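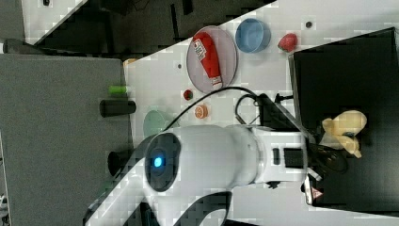 Skarphéðinn Skov: Contact Sheets at Vunholm

The ground-floor gallery at Vunholm is showing a group of cyanotypes by Skarphéðinn Skov through the end of July. The work comes from a residency at Hekolier, where Skov exposed sheets of coated cotton paper on the roof of the studio building. Exposure times ran from 9 minutes to most of an afternoon, depending on cloud cover. Each sheet carries its time in pencil along the lower margin.

The installation consists of 379 prints, unframed and pinned edge to edge in the order they were made. The first wall holds the shortest exposures, which are pale and show little detail. Tone deepens toward the back room, where the longest ones were washed in hard tap water and have shifted slightly toward gray. Skov did not correct for this. Five sheets that tore in the wash are included, repaired from behind with wheat paste and thin Japanese tissue.

Teodoro Nieto, who organized the show, has written a short text on the prints as a record of weather. He compares them to the sunshine cards used at older weather stations, in which a glass sphere burned a line across a strip of card. The comparison works well for the first two walls. It is less useful in the back room, where the water has affected the color as much as the light has.

A catalog is available from Juhl in an edition of 500, with a fold-out index giving the exposure time and paper batch for every sheet. The plates are printed in two blues and a black, and the gray shift in the later prints is reproduced closely.

Light levels in the gallery are kept low, and flash is not permitted. Nieto will lead a walk-through on Tuesday at 6 p.m. Enter from the courtyard side; the street door is closed while the step is being replaced.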